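How Does Braided Cord Hold Together?

A braid is made by crossing strands over and under each other, again and again. The simplest kind uses three strands. People braid hair, rope, bread and the cords on bracelets.
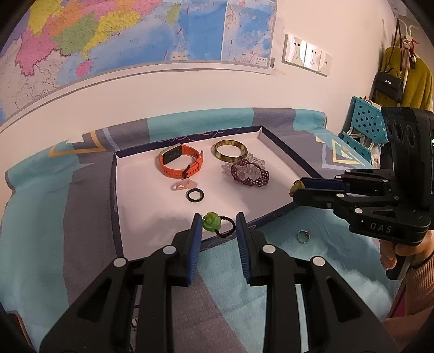
Why is a braid stronger than one strand?

The strands share the pull. When you tug on a braided cord, each strand carries part of the load. If one strand wears thin, the others can still hold.

Thread can be made from plants, animals or oil. Cotton grows on a plant. Silk comes from silkworms. Nylon is made in factories from chemicals, and it stretches a little before it breaks.

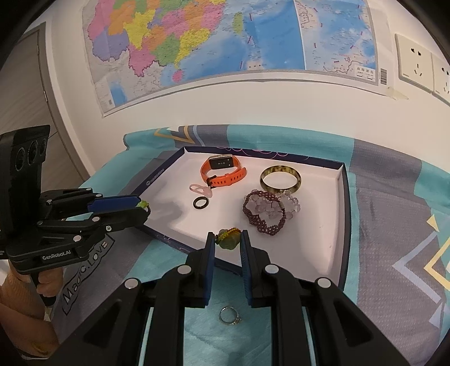

Color is an easy way to learn how a braid works. Pick one strand and follow it with your finger — it goes under, comes back up and crosses over. Cords in mixed colors, like the yellow, black and reddish one with the greenish stone, are good for this. A cord in a single color is harder to follow.

Try it: cut three pieces of yarn, each 48 centimeters long. Knot them at one end and tape the knot to a table. Cross the right strand over the middle, then the left strand over the middle. Keep going, and tie a knot at the end.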